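Call for Participants: Two-Arm Robot Build

The Katden shared workshop invites applications for 2 places on its household robot build, led by Lev Vakulenko. Members are teaching a pair of arms with multi-fingered hands to handle cups, bowls and bags at a desk.
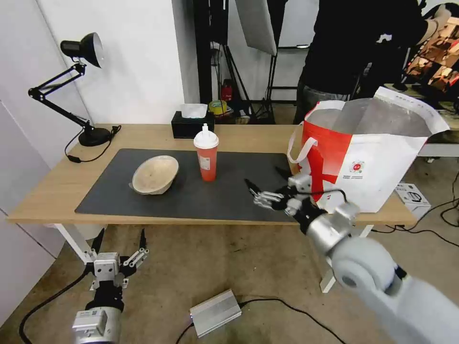 Participants will help with wiring, hand repair and practice sessions – prior robotics experience is welcome but not required. Sessions run through November. Each participant will receive a stipend of $700 and full use of the workshop's tools.

Applicants must be 18 or older. Please send a one-page letter of interest to the Katden front desk, marked "Imik build."

Posted August 8, 2024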